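Upholstered beds with lights underneath: yes or no?
Bedrooms and Bedding board
Page 1 of 1

tufty_mo
Started October 2021

Right, I need opinions before I talk myself out of this! We've finally finished plastering the back bedroom and I've gone completely silly over big padded headboards. The kind with rows of squares, tall enough to lean on properly with a cup of tea and a book. I've had a slatted pine bed for years and I am so tired of the bars in my back.

My partner says they're dust traps. I say they're heaven. Also, has anyone got one with the LED strip under the base? Is it lovely or does it look like a kebab shop?

pennyfarthing_jo
Oh do it, do it! We got ours in March and I've not regretted a single evening. Dust isn't a problem if you run the soft brush over it when you do the floors. The grooves between the squares do collect a bit, I'll give your partner that, but it takes two minutes.

No lights on ours though. I'd find it too much.

Hobbledown
Dust trap, sorry. Yours truly has hay fever and I went back to plain wood after one summer. The lights I like, mind. Got a strip from the market and stuck it under the old divan, and it's brilliant for not stubbing your toes at night.

evie_h
Joining in because I LOVE this subject. I'd say yes to both, and the colour of the light matters more than anything. Blue is cold, plain white is a bit dentist. A yellowy green glow on the floor sounds horrible and looks gorgeous, I promise, especially with a dark brown base above it.

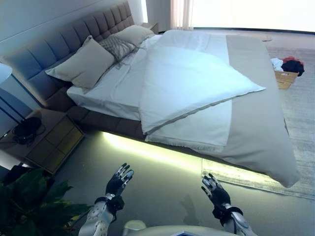 Homes Forum Digest, issue 40

The grey-blue headboard with the brown base is the bit I'd copy. I'd never have put them together on paper, but with white bedding and a grey runner down the side it all settles. Beige pillows warm it up too, and I'm very taken with the little grey one with the lattice weave. Tassels on a cushion, if that's what they are, yes please.

Evie (Heywood, for those who know me from the curtain thread)

tufty_mo
Evie!! That is exactly the sort of headboard I mean. And I take back the kebab shop remark, that glow is smashing. Is the fringe part of the duvet, do we think? I'd want that.

evie_h
There's a fringe along the bottom edge, yes. I made something similar by sewing cotton trim on to a plain cover. I bought mine by the metre from Trirner and did it in front of the telly over two nights. Wash it in a bag or it'll tie itself in knots.

Hobbledown
Can I be the grump about runners? What are they FOR? Mine spent its whole life on the carpet. You take it off at night, you put it back in the morning, and by Thursday you've stopped bothering.

pennyfarthing_jo
Cat! The runner is for the cat. Ours sleeps on it and the duvet stays clean. I wouldn't be without it.

Hobbledown
All right, that's a decent answer. I don't have a cat.

e_sotiropoulos
Hello all, I do upholstery for a living so I'll stick my oar in. For a tall headboard, check how it's fixed. If it only bolts to the base it will wobble when you lean on it, however good the padding is. Ask for wall brackets as well. And ask for the rub count on the fabric, the higher the better if you read in bed every night, as the middle squares get all the wear from your head and shoulders.

I disagree with Evie about one thing. A blue-grey shows hair oil sooner than you'd think. Go a shade darker, or drape something over it.

Evanthia

evie_h
Fair point about the hair oil, but I'd still have the grey-blue one and clean it. Dark headboards make a small room feel like a cupboard to me.

e_sotiropoulos
Depends on the wall! Plain white behind it and you can go quite dark and still feel airy.

tufty_mo
Wall brackets, noted, thank you! Our walls are being painted white as it happens. One more thing: bedside tables. I've got a warm brown wooden one with drawers from my nan. Will it fight with a brown base?

pennyfarthing_jo
No, wood next to fabric is lovely, they don't need to match. Keep your nan's.

Hobbledown
Agreed, for once. Keep the table. And get a light strip with a remote, because crawling about to find the switch gets old very fast.

tufty_mo
Sold on the lot. Measuring up tomorrow, and I'll post the fabric samples when they come so you can all argue about blue.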